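Teaching > Robotics Club Module > Handouts > Folding week
Print this page | E-mail this page
October – posted by the module tutor

Handout: folding week, or how to teach a robot to do your laundry

Right, a few notes to go with the session, mostly the bits I rushed through at the board. Bring this with you next time, because I've only printed 13 copies and I know what happens to them!

We're staying with the hand-held grippers for the whole of the Wastdale project. You do the job yourself with the yellow fingers, and the recordings are what the robot arm learns from later on. So your habits become its habits. If you jab at a sleeve four times before you get hold of it, guess what the arm will do.

Before you start, write down the number on the label of your gripper. Last year's group recorded 1,147 folds and we couldn't match 137 of them to a gripper, so out they went (I'm still a bit sore about that). The log sheet is in the Trarniter folder and it has a column for the number now – please use it.

Now the cloth itself. A box is the same shape wherever you put it. A shirt isn't, and a crumpled one gives you no obvious corner to go for. I'd like you to practise both ways: some runs with the garment smoothed flat, some with it bunched up. Don't tidy it up by hand first, tempting as it is.

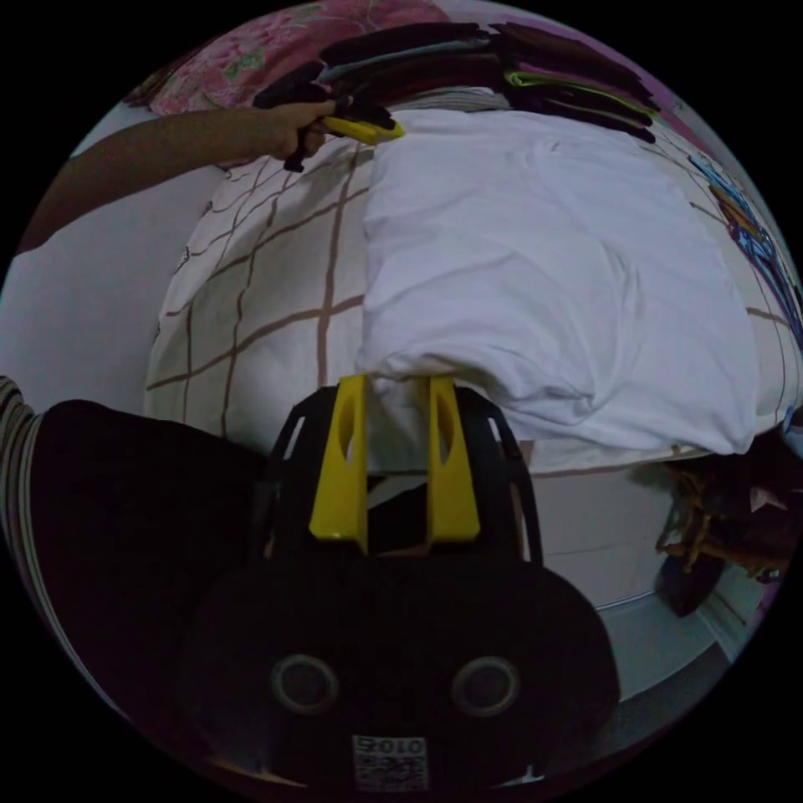
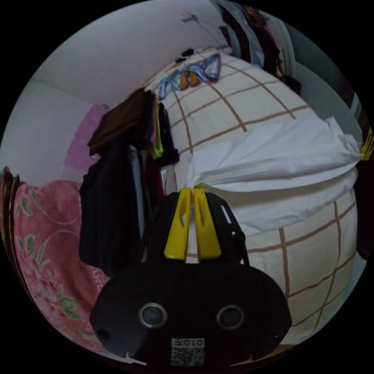

Gripper work on the bed, with white cloth laid out on a checked sheet. Labels 0105 (first picture) and 0107 (second).

Things I kept repeating on the day, so you may as well have them in writing:

- Go in low and slow, and close the fingers on the edge of the cloth.
- Keep both grippers in mind if you're using two. The one you've stopped thinking about is the one that drags the sheet.
- White on pale is hard going for the software. Do it anyway, we need those runs.
- If you drop it, carry on and mark the run as a drop. Don't delete it!

Our target for the set is 2,042 runs, which sounds awful but they're short, and it goes quickly once you've got a rhythm going.

For next time, read the Shboul notes on picking a grasp point (skip the maths at the back if it frightens you, we'll do it together) and write me half a page on where you would grab a T-shirt first and why. Sketches are very welcome. Anyone using the Tekar viewer for playback, save your work before you close it, as it won't ask.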